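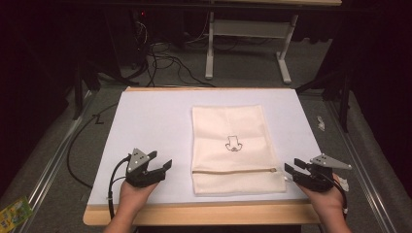
Thaddäus Zaugg asked, on reading the draft, why the Prendcombe laundry still shows a higher water use per load than Sterkby when both sites have the same machines. The answer is in the rinse settings, and the draft has been changed to say so before the tables are discussed.

Progress report to the Elteso fund, February 14, 2018
Shared laundry rooms: water, heat and drainage

1. Work done in the period

Both laundry rooms are now metered on the cold feed and on the hot return. The Sterkby meters were fitted first and have given a complete record from November onwards. The Prendcombe record has a gap where the logger lost power overnight – the missing readings have been left blank and not filled by averaging.

The old drain at Prendcombe was replaced over its full length. The fall is now even and the trap can be reached from the corridor without moving a machine.

2. Water use

Over the period Sterkby recorded 500 loads and Prendcombe 700. The extra use per load at Prendcombe comes from a second rinse which was left switched on by default after servicing. It has been switched off on all machines except the one kept for tenants with skin complaints.
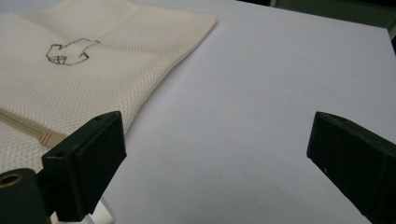

Lint remains the main cause of call-outs. The filters at Prendcombe are cleaned weekly and still clog, mostly with fibre from towels and fleece. Small items such as socks also reach the pump, and the tenants' handbook will advise a zipped bag for these. A fine mesh like that of the cream bag lets water through a dense grid of tiny openings, but where the cloth lies folded over on itself there are two layers for the water to cross. The handbook text will therefore say that bags should go in flat and part filled. Bags are the tenants' own cost and do not appear in the budget.

3. Heat recovery

The heat exchanger supplied by Aigner was delivered with the wrong flange. A replacement has been received and fitted at Sterkby, and the unit passed its pressure test at 6 bar. Commissioning is held up by the control valve, which does not close fully on a low signal.
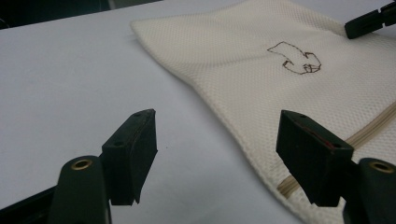
Until the valve is changed the exchanger is being run by hand during the day and isolated at night. Readings taken in this state are kept apart from the main record, as they say little about normal running. The supplier has accepted the fault and will bear the cost of the part. Labour is still under discussion.

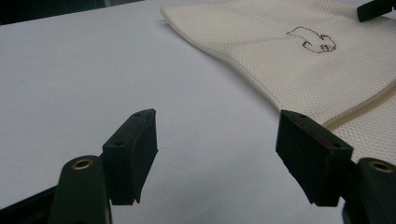
4. Spending and changes requested

Spending is within budget on all lines except drainage, which is over by 2,000 pounds. The excess is due to a section of broken pipe under the threshold. We ask that it be met from the unspent metering line.

5. Next period

Change the control valve at Sterkby and commission the exchanger.
Fit a backup supply to the Prendcombe logger.
Issue the revised handbook at both sites.
Repeat the water comparison with the rinse settings matched.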